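16/12/2020, push task, blocks on the maple-like board

Good session today! We got 134 clean episodes before lunch, out of the 200 I'd promised Lok-yiu, and the drift in the arm only showed up once (re-homed it, carried on). Ming-te drove most of the morning and I typed the instructions, then we swapped, and wow, his pushes are so much smoother than mine.

Mei-kuen wants more variety in the wording. Fair enough, I'd been writing "push the red star to the blue cube" over and over. New rule: 5 phrasings per goal, and at least one has to mention a neighbor, like "the heart next to the red cylinder".

Clusters are still the hard part.

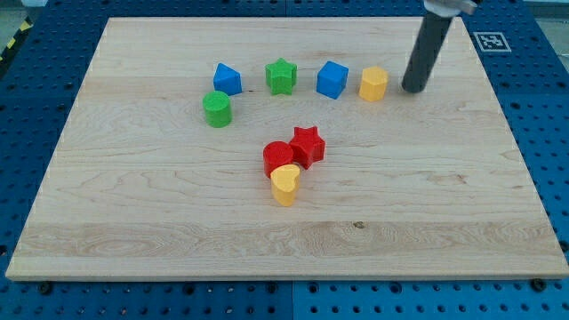

When two or three pieces touch, I keep shoving the whole bunch along when I only want one of them. Alois says leave those in, the model needs to see how we get out of a mess, so I've stopped throwing them away and tag them "bunch" in the log instead.

To do: ask Feng-yi if the 300 episodes from March used the same tag names. Scramble the blocks more between runs, I get lazy after the first hour. Check disk space!!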